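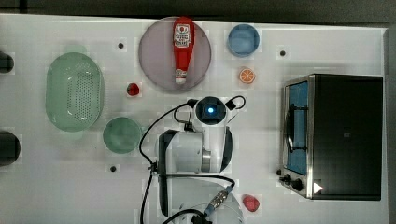 **What does the job involve?**

Setting out, using and putting away the kitchen things at Hodlow, the practice kitchen run by Zestbridge. You will lay the tables before each session, help people while they work, and clear up at the end.

## Kitchen Session Assistant (part-time)

Zestbridge runs short cookery and kitchen skills sessions for adults who are setting up home for the first time or getting used to a kitchen again after a long illness. We need one assistant to start in January.

Hours: 20 a week in term time, mostly mornings. Sessions begin at 10 am and the room has to be ready by 9.30.

Reports to: Simone Moura, Sessions Manager

### Main duties

- Lay out each table from the session sheet. A basic table has plates, a bowl, a colander, the ketchup and whatever fruit is on the sheet.
- Keep the toaster oven clear of plates and food, and leave room for its door to open.
- Wipe the tables between groups. They are white and marks show up quickly.
- Wash, dry and put away everything used. Plates go back by size, colanders on the lower shelf.
- Check the stock list at the end of the week. There are 148 items on it at present, and breakages need to be written down on the day.
- Place the monthly order with Hervieu, our supplier, within a budget of £300.

Some groups spend a whole morning on finding things, carrying them to the right spot and putting them back. It is slow work and you should be comfortable with that. Please don't do a task for someone who is still trying to do it themselves. 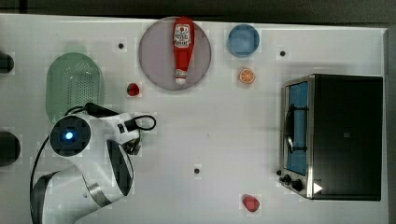 **Do I need to be a trained cook?**

Cooking qualifications are not needed. Most sessions cover laying a table, rinsing and draining, and using a toaster oven safely, and we will pay for your food hygiene certificate if you don't have one.

### What we are looking for

You should have:

- experience of working with the public, paid or unpaid
- a tidy way of working and the patience to repeat an instruction
- enough written English to fill in the stock list and the session notes
- the ability to stand for most of a morning and lift boxes of crockery

It would help if you have worked in a school kitchen, a day centre or a café. Experience of the Vamum booking system is useful — we can teach it in an afternoon.

### Training and probation

The first 4 weeks are spent alongside another assistant. After that you will set up on your own, with Simone in the building. Probation lasts three months. Aprons are provided, but please bring your own flat, closed shoes.

### How to apply

Send a CV and a short letter to Simone Moura at the Zestbridge office. Tell us about a time you helped someone learn a practical task. One page is plenty.

Interviews will be held at Hodlow and include a short practical: we give you a session sheet and ask you to set one table from it. Tell us beforehand if you need any adjustments — a stool, large print or extra time can all be arranged.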